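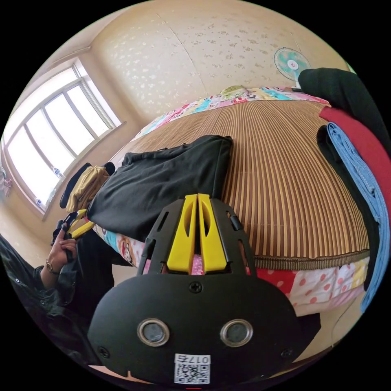 Fig. 1 – Poste « chambre » : vêtement noir plié sur la natte rayée, pince 017 au premier plan.

Compte rendu de la réunion technique, groupe « Tâches domestiques », janvier, 14 h 10

Présents : Ruotsalainen (animation), Fadel, Ulness, Chu (secrétariat).
Excusé : Usent.

1. Approbation du compte rendu précédent
Adopté. Au point 3, lire « saisie » au lieu de « pose ».

2. État des enregistrements
Fadel indique que la base compte 1 091 séquences, dont 367 de rangement de linge. Après contrôle, 236 de ces dernières sont retenues. Motif principal de rejet : doigts hors champ au moment du contact.

3. Pliage en autonomie
Ulness présente les essais sur bras fixe. Serviettes : résultat acceptable. Vêtements à manches : 8 échecs consécutifs, le bord supérieur n'étant pas distingué du reste sur tissu sombre. Ruotsalainen estime que le pliage complet n'est pas à la portée du système cette année et propose de s'en tenir au transport de pièces déjà pliées. Chu demande que les textiles noirs restent dans le jeu d'essai. Accordé.
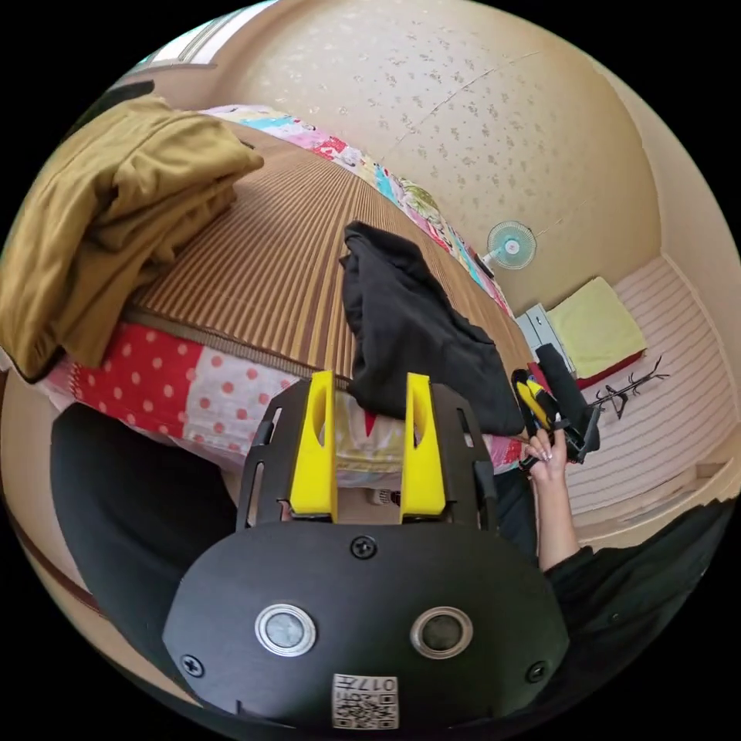
Fig. 2 – Même poste : vêtement noir froissé au milieu de la natte, pièce moutarde dans l'angle.

4. Surfaces d'appui
Discussion sur les fonds rayés et les couvre-lits à motifs. Fadel juge la segmentation insuffisante sur ce type de fond. Pas d'accord sur le seuil ; point reporté.

5. Actions
Ulness : reprendre l'essai manches avec éclairage latéral.
Fadel : transmettre la liste des rejets à Usent.
Chu : rédiger le protocole de transport.

Séance levée à 15 h 25.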